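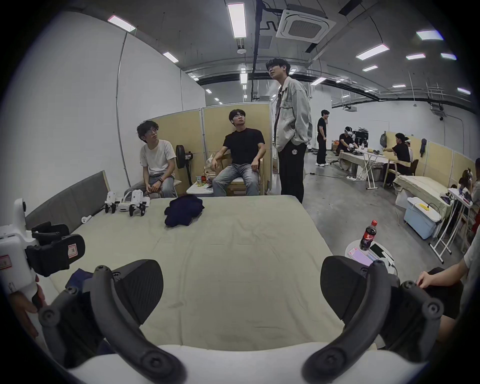
Section 4. Setting up a folding session

I wrote this part of the guide after my third week with the Fullus folding kit, when people kept asking me whether it can do their laundry yet. Short answer: it can do some of it, slowly, on a good day, with you standing next to it. If that still sounds fun to you (it does to me!), read on.

You'll need a flat surface you can walk up to from at least one side, a pile of clean clothes, and the hand-held grippers charged and paired as in Section 3. A bed works. A table works better, and I'll get to why.

4.1 Getting the surface ready

1. Pick a plain cover in one color and pull it over the whole surface. Pale green, beige and gray have all been fine for me. Stripes and flowers were a disaster.

2. Smooth the cover out, but don't go crazy. A few wrinkles won't hurt. A deep crease can get pinched along with a sleeve, and then the whole cover comes up with the shirt.

3. Clear away anything you don't want grabbed. Drinks, phones and snacks go on a side table, well out of arm's reach.

Note: Mattresses sink when the fingers press down, so the grip lands lower than you meant it to. Nafula Masanja does all her practice runs on a bed and gets good results, but she has far more patience than I do.

Caution: Run your cables along the floor and away from where you stand. I've tripped on mine more than once.

4.2 Choosing what to fold

1. Start with towels. Four edges, no sleeves, no surprises.

2. Move on to T-shirts once you're getting through a stack of towels without stepping in.

3. Leave long sleeves and collars for last. A long-sleeved polo that's been dropped in a heap is about the meanest thing you can hand a machine — the fabric hides its own corners, and a dark one hides them even better. Spread it out a bit first, so you can find the collar and at least one cuff.
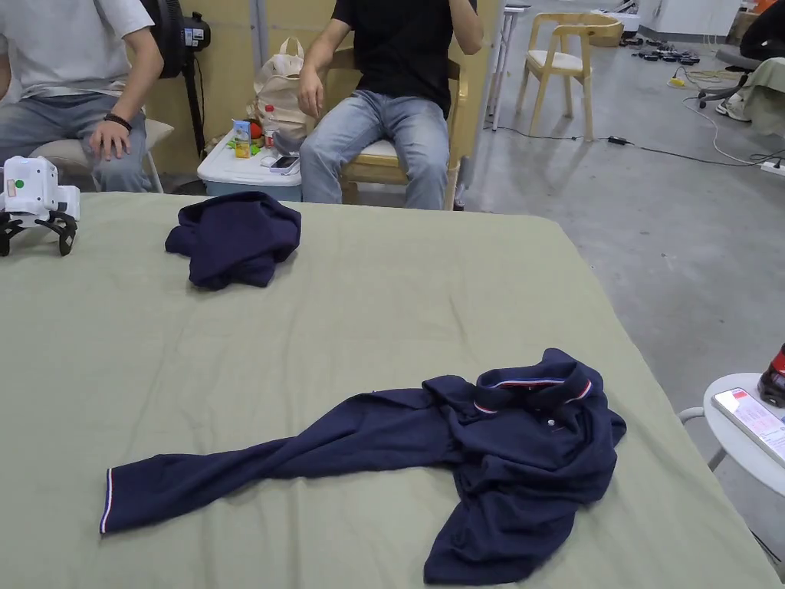 4.3 Recording your first folds

1. Hold a gripper in each hand and close the fingers a couple of times to check they move freely.

2. Press the start button and wait for the beep.

3. Fold the way you normally would, only slower. Pinch the cloth near a seam, lift, carry it over, let go. If you fumble, keep going and fix it. Those clumsy recoveries are worth keeping!

4. Crumple the item, drop it somewhere else on the cover, and go again. I aim for 70 folds of one kind of clothing before I change to another.

Caution: Keep your own fingers out of the joints. They pinch, and it stings.

4.4 What to expect

My log stands at 459 folds. Towels come out neat enough for the closet. T-shirts come out okay if you aren't picky. Collared shirts I still redo by hand, and Ka-ming Yip, who has the same kit, tells me he does too. Picking one item out of a full basket is covered in Section 5, and you'll want a strong coffee for that one.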